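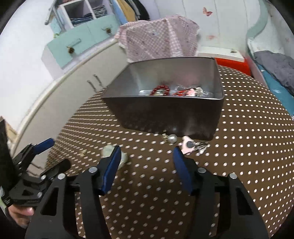

# Sorting and Storing Small Jewelry in a Metal Tin

This page covers emptying, sorting, and repacking a small jewelry tin of mixed pieces: beaded bracelets, chains, single earrings, rings, charms, and key rings. It assumes one tin, one table, and an hour. Cleaning is covered only as far as it affects storage. Repairs are not covered.

## What you need

- A table with a cloth on it. The cloth should be flat and pulled smooth.
- A rectangular metal tin with straight sides.
- Thin felt or craft foam, 2 mm, enough to line the bottom of the tin.
- Small zip bags. I use the Jomari ones with the white writing strip, but any bag that closes fully will do.
- A dry microfiber cloth.
- Two sewing pins or two blunt needles for knots.
- A saucer for anything under the size of a pea.
- Card stock and a hole punch for earrings.

A cloth matters more than people expect. On bare wood or glass, an earring back or a loose bead rolls until it reaches the floor. On woven cotton it stops close to where it lands. A printed cloth with small dots is fine for most pieces, but pearls and small white beads are hard to find against white dots, so put those straight into the saucer. A plain dark napkin laid over the print works too.

Round tables need one extra precaution. The cloth drapes from a curved edge, and a sleeve or a knee will drag it. Keep all pieces at least a hand's width in from the rim.

## Step 1: Empty the tin in stages

Do not tip the tin over. Chains tighten around whatever they are caught on when they fall together, and a five-minute knot becomes a half-hour one.

1. Set the tin in the middle of the table.
2. Lift out the loose single items first: earrings, rings, anything with a stone.
3. Lift out key rings and bag charms. These are the heaviest pieces and do most of the scratching.
4. Leave bracelets and chains in the tin until the rest is out.
5. Raise one bracelet slowly by its clasp. If something comes up with it, lower both again and free them inside the tin.

Beaded bracelets on elastic should be lifted from underneath with two fingers. Pulling on a single bead puts the load on one short length of cord, and old elastic breaks at the knot.

## Step 2: Sort by material

Most guides sort by type (all rings together, all bracelets together). For a small tin, sorting by material works better, as damage in storage comes from contact between hard and soft surfaces.

| Group | Typical pieces | Store with |
|---|---|---|
| Soft | Pearls, imitation pearls, coated beads | Nothing else |
| Chain | Fine bracelets, necklaces | One per bag |
| Strung | Beaded bracelets on elastic or cord | Other strung pieces |
| Hard metal | Rings, plain bangles | Felt between pieces |
| Hardware | Key rings, keychains, bag charms | Outside the tin |

Imitation pearls belong with real ones for this purpose. The coating is thin and a split ring will mark it in a day of being carried around.

Keychains go outside the tin altogether. A steel split ring has two sharp ends, and any charms hanging from it act as hooks for fine chain. If a keychain has to stay with the jewelry for sentimental reasons, bag it and squeeze the air out.

Pieces that fit no group, such as loose translucent beads, buttons, or a charm that has lost its ring, go in the saucer. Do not decide about them yet.

## Step 3: Match the singles

Put every single earring in one row. Check each against the saucer, the bottom of the tin, and the seams of the pouch or drawer it came from. Earrings with small fittings catch in knit fabric, so check the last sweater or scarf worn with them as well.

If no match appears, bag the single and write the month on the strip. Mine say August. After one year, the single becomes spare parts: the post, the back, and the pearl are all reusable.

Rings should be checked for bent bands at this point. Stand each on the cloth and look through it. A band that has gone oval will still store safely, but keep it out from under anything heavy.

## Step 4: Undo tangles

Work on the cloth, never in the air.

1. Open every clasp in the knot.
2. Lay the knot flat and spread it from the center outward with the two pins.
3. Find the loosest loop and enlarge it. Do not pull on an end.
4. Slide charms toward the nearest open end as space allows.
5. Repeat until one piece comes free, then remove it from the table before continuing.

A charm with an open jump ring is often the cause. Close it with two pairs of flat pliers, twisting the ends sideways past each other. Pulling a jump ring apart and squeezing it back leaves a gap that will catch again.

Baby powder and oil both appear in older instructions. Powder gets into the holes of beads and stays there. Oil has to be washed off, and water is bad for elastic and for pearls. Pins are slower but leave no residue.

## Step 5: Line and repack the tin

Wipe the inside of the tin with the dry cloth. A bright, unlined metal interior makes small silver pieces hard to see, and any hard item slides across it each time the tin is moved. Lining fixes both problems.

Cut the felt 1 mm short on each side so that it lies flat. Trace the outside of the tin, then trim; measuring the inside takes longer and comes out no better. Fabbri felt frays less than the dollar-store kind, though it costs more. Glue is not needed. A loose liner can be shaken out.

Pack in this order:

1. Strung bracelets, laid as open loops along one long side. Do not fold them.
2. Bagged chains, with the clasp left outside the seal.
3. Rings, in a row on a felt strip.
4. Earrings, punched through card stock in pairs.
5. Soft group, in its own bag, on top.

Leaving the clasp outside the bag keeps the chain from forming a loop inside it. The bag is then very slightly open at one point, which is acceptable for plated or costume pieces. For sterling, seal it fully and accept the occasional twist.

Stop when the contents reach two-thirds of the height of the sides. Above that, pieces are compressed by the lid or spill when the tin is picked up.

## Where to keep it

A shallow drawer is the best place, preferably one that runs smoothly. A drawer that sticks and then jerks open will undo the packing. Put a square of non-slip mat under the tin.

Avoid the bathroom. Avoid windowsills for anything strung on elastic – sunlight hardens the cord. The top of a cabinet is fine as long as nothing hangs above it.

## Notes

- Vittoria Farina wrote in to say that she uses Bromard cutlery felt as a liner. It is thicker than 2 mm, so expect to lose some depth.
- Emach sells divided inserts for tins of this kind. I tried one and took it out. The compartments were too small for a bracelet laid open.
- Bags wear out at the seal. Replace any that will not stay shut when pressed once along the length.
- Larger collections need trays. The tin method holds up until you find yourself stacking chains in more than two layers.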